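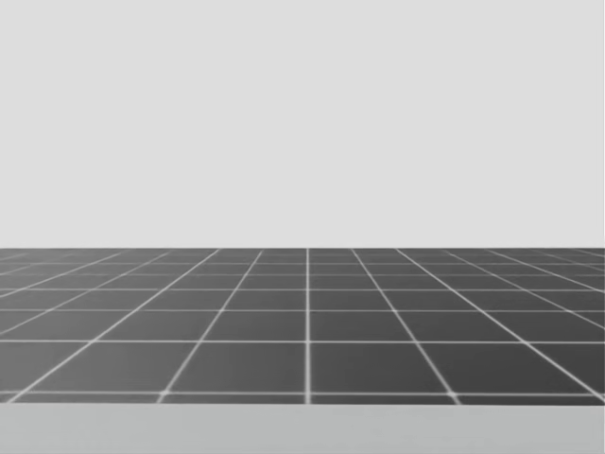

Grout fails before tile does. In most commercial floors the tile itself will outlast the lease, the fixtures and often the business, while the joints between the tiles begin to change within a few years of the first mopping. Designers know this and still specify the combination that shows it fastest: a charcoal square tile with thin, bright white joints. On a drawing it gives a crisp grid that runs cleanly to the wall. On a floor in use, every joint is a narrow strip of porous cement set slightly lower than the surface on each side of it, and water finds the low point.

Standard cement grout is a mixture of portland cement, fine sand, pigment and, in better products, a polymer. As it cures, excess water leaves the mix and creates a network of pores. A joint mixed too wet has more of these pores and a weaker surface. The installer gains an easier spread and a faster cleanup, and the owner gets a joint that takes in dirty water for the life of the floor.

The former De Smet bakery in Skania is a useful case. The building was converted to a retail hall and tiled in a single phase, 653 square meters in all, with one grout color throughout. The joints near the street entrance had turned brown within two winters. Those at the rear, under the same cleaning contract, were still close to their original shade. Deicing salt and grit from the sidewalk accounted for part of the difference. The cleaning method accounted for the rest. Crews started at the entrance with a strong acidic product and had diluted it, by repeated refilling of the bucket, before they reached the back.

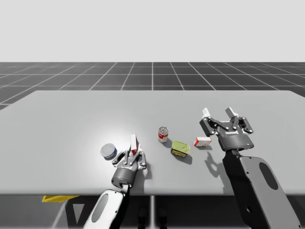

Acid dissolves the calcium compounds that hold cement grout together. One cleaning with a mild acid, on joints that have first been soaked with clean water, removes the haze left after installation and does little harm. Weekly use opens the surface, and an open surface holds more soil, which leads the crew to use more acid. At De Smet the entrance joints had lost up to 2 millimeters of depth. The owner had them raked out and refilled, at a cost of 35 dollars per square meter, and changed to a neutral cleaner.

Epoxy grout avoids the problem at a price. It is a resin and hardener filled with fine silica, has almost no open pores, and resists the acids found in food and in most cleaners. It is also sticky, sets on a fixed schedule and leaves a film that is hard to remove if the installer falls behind. Many contractors add a large margin to an epoxy bid for that reason. Some refuse the work.

Sealers occupy the middle ground. A penetrating sealer lines the pores without closing them, so vapor can still escape from the slab. Soltix, a water-based product used on a test section at the Skinville transit concourse, was applied to 211 square meters in November and inspected on 31 January 2020. Oil spotted on the treated joints could be wiped off without a stain. The same oil on untreated joints left a dark mark that remained after scrubbing. The inspection covered a single season, and it gives no basis for a claim about service life. Foot traffic wears a sealer from the top down — the joints in the main walking line will need a new coat first.
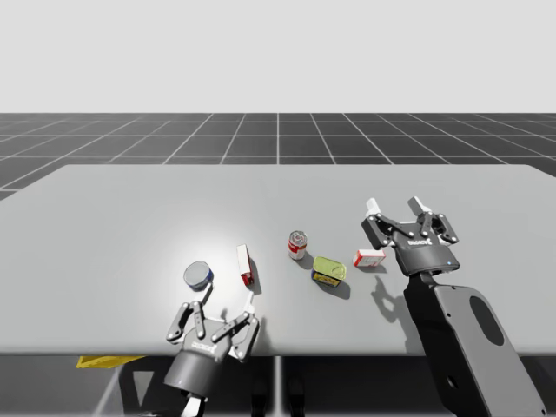
Dark tile with white joints: the grid narrows toward the far side of the floor.

Joint width matters as well. Unsanded grout is generally used in joints under an eighth of an inch, and sanded grout in wider ones. Sand limits shrinkage and adds wear resistance. A narrow joint exposes less cement to traffic but leaves no room to absorb variation in tile size, so it demands a tile that has been sorted closely at the plant.

Color should be chosen after the cleaning plan, and in practice it is chosen before. A mid-gray joint hides ordinary soil on a dark floor and makes uneven wear harder to see. Where white is required, the specification should name the cleaner, the dilution and the interval for resealing, and it should be handed to the cleaning contractor along with the keys.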